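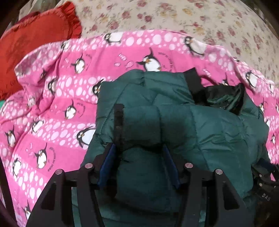
The Bedville open house runs one afternoon a year, in September, and the sign at the gate promises "textiles past and present." Past is upstairs. Present is a gift shop with a very confident price on tea towels.

I took the 9:32 bus out of Plornar and was the only passenger by the third stop. The driver asked if I was going to "the blanket place," which is what everyone in town calls it, although the mill has made mostly mattress ticking for most of its life. It shut down its big looms years ago. What's left is one long brick building, a boiler house with pigeons, and the Villa, where the owners lived close enough to hear whether people were working.

Our guide was Ettore Guerra, who started in the dye room at 17 and still talks about the color brown as if it owed him money. He walked us through the weaving floor at a fast clip and slowed down only for the Fova, a loom that takes up as much space as a city bus and makes a noise like one being dropped. They run it for exactly three minutes per tour. A small boy asked if it could go faster. Ettore said it could, once, and moved on.

The best part is the sample room, which the leaflet barely mentions. There are 85 drawers of swatches, each labeled in pencil, and you may open any of them as long as you close it before opening the next. I found a run of tiny florals from the years when every spare bedroom was apparently required to have one, and a drawer marked "NOT THIS" that held a perfectly decent plaid. I asked what was wrong with the plaid. Ettore looked at it for a while and said the customer had been difficult.

The Villa was a letdown. You get the hall, the dining room, and a rope. Behind the rope is a staircase that must lead somewhere nice. The card on the dining table explains that the plates are not the original plates, and a second card explains that neither is the table.

Lunch was soup in the boiler house, $9 with bread. Decent soup. Bring a sweater, even if it's warm out – the brick holds on to last winter. The restroom is across the yard and the door sticks, so push low.

I had planned to leave at two and stayed until they started turning off lights. I also bought a tea towel. It's brown. Ettore rang it up himself and told me it was a very hard brown to get.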